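What counts as a reset between episodes when the task is cloth?

Asked in September - 3 answers - 2,420 views

We are writing an internal rule sheet for teleoperated garment folding on a two-arm table. For rigid parts our reset rule is simple: the part goes back to a taped outline. That does not carry over to shirts. Two operators can follow the same written reset and leave the cloth in very different states, and reviewers then argue over which episodes to reject.

Current draft, section 4:
Arms return to the home pose before anyone touches the cloth.
Operator drops the garment from chest height, no smoothing.
Both grippers start open and clear of the fabric.
Episode is void if either finger contacts the bare table hard enough to trip the force limit.

Is there an accepted way to specify the starting state of a soft item? And should lint, marks and table debris be covered in the same section? 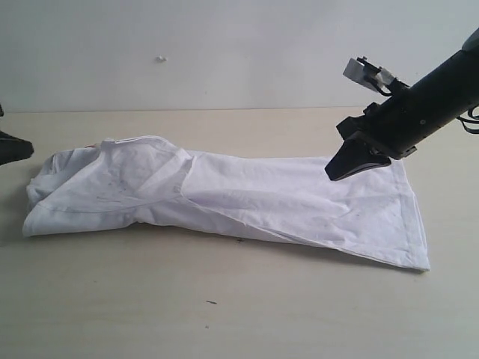

We collect 240 episodes per garment and log through Bitar, if that matters. The arms have a software force limit but no guarding beyond a floor line.

Answer 1 (accepted)

I don't know of a standard that fixes the initial state of cloth. Specify the procedure and a set of allowed classes, then record which class you got. At Rerstead we use flat, half-folded, bunched, and mixed. Mixed means one part lies flat and another is piled up, and it needs its own class - otherwise reviewers split between the other two.

Set a quota per class before collection starts. If you leave it to the drop, you will get mostly bunched and very little flat.

Put surface condition in a separate section. Ours says wipe the table every 12 episodes and swap the garment when marks are visible at working distance. Small specks are logged and do not void an episode.

Your force limit clause is vague. "Hard enough to trip" depends on a setting, so write the setting and its revision into the sheet.

Answer 2

Agree on classes. One addition on safety: returning to home is not a safe state. The drives are still live. Before hands enter the workspace you need a protective stop or a hold-to-run device, and the sheet should name it. ISO 10218 is the place to start, with your own risk assessment on top. A floor line is a marking and does not count as a safeguard.

Answer 3

we just shake it out and go. 6 shirts in rotation on a Masomik table, never had a reviewer complain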